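Closmont Opens Its Mending and Sharing Room in Travine This May

TRAVINE — Closmont, the household help association that has been lending a hand with cluttered cupboards and overfull drawers for longer than many of its members care to remember, is delighted to announce that its new Kitchen Table Afternoons will begin in Travine this May, and that everyone is warmly invited to pull up a chair.

The idea is a simple one, and it grew out of many conversations over many cups of coffee. Most homes have one table where everything ends up: the packets, the little bottles, the bags that came with something or other, the tissue from lunch. Clearing it can feel like a bigger job than it is, especially when you are doing it alone. At the Afternoons, people bring a box or a bag of whatever has gathered on their own table, spread it out, and sort it in good company — with plenty of time to talk along the way.
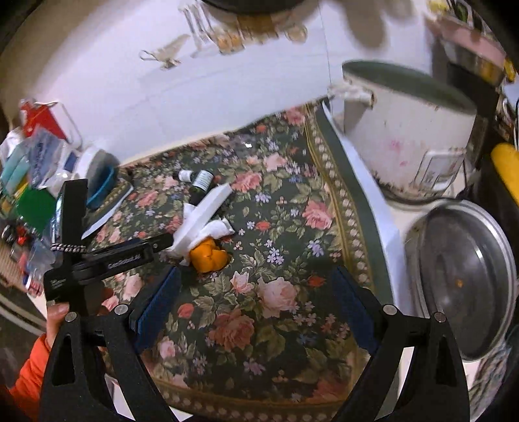 A small bottle, packets and a bit of orange on a rose-patterned tablecloth. Photo: Closmont

"A tablecloth with roses on it makes people feel at home, and once they feel at home they start sorting," said Gion Kuster, who coordinates the program. "My own table was a disgrace last winter, I will admit that freely, and it took me a whole afternoon and a good friend to find the pattern on the cloth again."

The program is supported by a grant of $3,725 from the Mekby Fund, which will pay for storage tins, labels, tea and the rent of the Erdős Room on the ground floor. There are places for 50 households in the first season, and more than 345 people have already asked to receive the newsletter with dates and tips.

Sessions start at 4 p.m. and are free of charge. Guests are welcome to come for the whole session or only for part of it, and children may come along with an adult. Old medicines should be taken to a pharmacy and not brought to the room, please.

To reserve a place, stop by the Closmont front desk in Travine and ask for Gion Kuster.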